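Kitchen waste separation

Kitchen waste separation is the practice of keeping food scraps, paper, glass and other household waste apart in the home, before it is given to a collection service. It is different from central sorting, in which mixed waste is divided later at a plant. Many towns use both methods together.

History

Keeping waste apart is older than public collection. In farm houses the peels and old bread went to the pigs or hens, ashes went to the garden, and rags were sold to a dealer who came to the door. When towns began to send carts for the waste, most of these habits became weaker, as everything could go into one container.

The town of Drercombe is often mentioned in local writing on this subject. Its first scheme covered 400 households in the streets near the river. Each household received a small pail with a lid for food scraps, and the pail was emptied two times a week. The scheme was widened to the whole town on Aug 1, 2004, and the neighboring district of Hadel joined it later. Volkan Dursun, who wrote a short history of the Drercombe scheme, notes that the older residents learned the rules faster than the younger ones, and he connects this with their memory of keeping hens.

Containers

The container for the kitchen is normally small, so that it is emptied before the contents begin to smell. It may stand on the counter, hang inside a door, or be kept in the lower part of a cabinet. Plastic is the usual material - it is light and easy to wash. Metal pails are also sold, but a thin one can rust at the bottom seam.

The Purura pail, used in Hadel, has holes in its sides and is lined with a paper bag. The air dries the scraps a little and the bag stays firm for some days. In Yaman, where summers are hot, closed pails are preferred and collection is daily in August.

Materials

Food scraps are the heaviest part in most homes. Rules on meat, bones and cooked food differ from one town to another, and depend on how the compost is made. Paper with grease on it is generally not accepted with clean paper, though some towns permit it with the food scraps. Glass is kept by itself, often in a box near the door.

Difficulties

The most common difficulty is lack of space. In a survey made in Yaman, 30 of the homes visited had no place for a second container, and 23 of these were apartments with a single cabinet below the sink. Fruit flies are another frequent complaint.

See also: Compost; Household waste; Rag trade
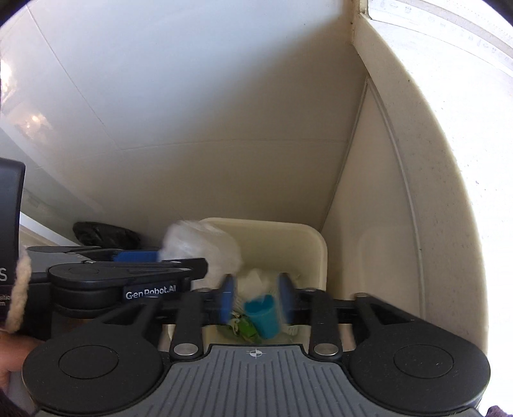
Vol. 23, p. 30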